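Giseo two-hand gripper kit, tried at the Oltcombe open day
Posted 6/6/23
Rating: 3.5 out of 5

Quick one, typing this on the train back. Went to the Omoregie open day in Oltcombe to get my hands on the Giseo grippers before we decide on a pair for the lab. Had a long turn at the dinner table task and a shorter one watching other people do it. Notes below in no real order.
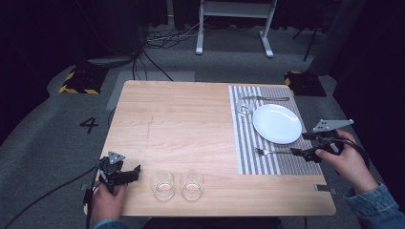
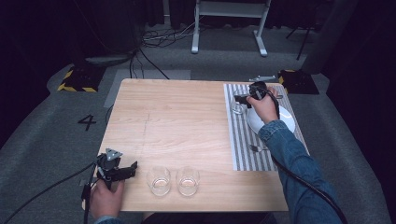

Station 4, setting a place with a gripper in each hand.

So. The idea, if you've been following these kits: you hold the grippers yourself, do the chore, the tracking plates on top say where your hands went, and the recording gets used to teach a robot arm. No robot at this station. The arms were in the other hall and had a line for them, I skipped it the first time round.

Feel. Good. Better than the Sullport pair we have now, which pull your wrist down on the outside and leave you sore by lunch. These sit closer to the palm. Squeeze is light at first and then firms up near closed, took me a few tries to trust it. My hands are small and I could still get my thumb where it wanted to be. Fabrice Huet (big hands, other end of the scale) had a go after me and said the right one pinched him at the base of the thumb. So try before you buy.

Jaws. Fine on glassware, and I was more nervous about that than I needed to be. Stemless glasses are easy upright, you just come in from the side. One lying down is harder. You have to pick an end and roll your whole forearm, and your elbow ends up somewhere silly. I'd want a bit more opening. Plates are okay by the rim if you're slow.

Forks. Ugh. Flat cutlery on a placemat is where I lost most of my time. Jaw tips are a touch thick, so you push the handle along the fabric instead of getting under it. Nneka Iyamu was running the table and showed me to tip the gripper and catch one edge first, then close. Worked about every second go for me. Every go for her, but she does this all week. Knife was worse than the fork. Ask for thinner tips, she says they exist, they were not out on the day and she couldn't tell me if they cost extra.

Cables. My main complaint and the reason for the missing star and a half. Each gripper has its own cable out the back and they are thick. The right one kept wanting to lie over my sleeve, and when I reached to the far end of the mat I could feel it tug. Left was better, it just hangs off your side of the table. After a while I was planning my moves around the cable, and that's bad if the recording is meant to look like a normal person setting a table. Tobiloba Nnaji from Giseo said a lighter cable is coming in January. He also said wireless is "being looked at", make of that what you will. A clip at the elbow would fix half of it. We'll probably tape ours.

Tracking. Can't say much, I only saw the playback on a laptop for a minute. Hands looked steady. There was one jump when I crossed my right hand under my left, which I did on purpose to see. Nneka says don't cross. Fair enough but people cross their hands when they set tables!! I asked what happens to a take like that and it gets thrown out, by hand, by a person. That's hours for somebody. Would of liked to see a tool for it.

Setup time. They say 9 minutes from case to first take. Folasade Okonkwo did it at the talk with people watching and it didn't look rushed. At home with your own floor and your own lighting, who knows. I'd budget a morning the first time.

Price. $894 for the pair, tips and calibration board in the case, stands and mounts are seperate. Cheaper than I was braced for. Spare jaws are $70 a set and you will want one set at least, the ones I used had clearly had a life.

The day itself. Well run, a bit crowded after lunch. Slots at the tables were short so book early, I only got a long one since the person after me never showed. Rizwan Jayasinghe gave the talk on turning recordings into something an arm can repeat, good, too fast, slides promised by email. No slides yet. Parking free, coffee ran out. I went back for the arms at the end and caught one doing the glasses, slow and careful, set them down nicely. Didn't see it try a fork. Asked. Got a smile.

Would I buy: probably yes for table and kitchen stuff, if the thin tips turn up. For anything with a long reach I'd wait for the new cable. Anyone doing sewing or small parts, look elsewhere, the tips are just too fat.

Good: weight, squeeze, fast to set up, staff who let you fail for a bit before they step in
Bad: cables, cutlery, the thumb thing for big hands, sorting bad takes by hand

Giseo told me the loan kit goes out for 6 weeks at a time if you ask nicely. I've asked. Will update when it lands, and will do the forks again first thing.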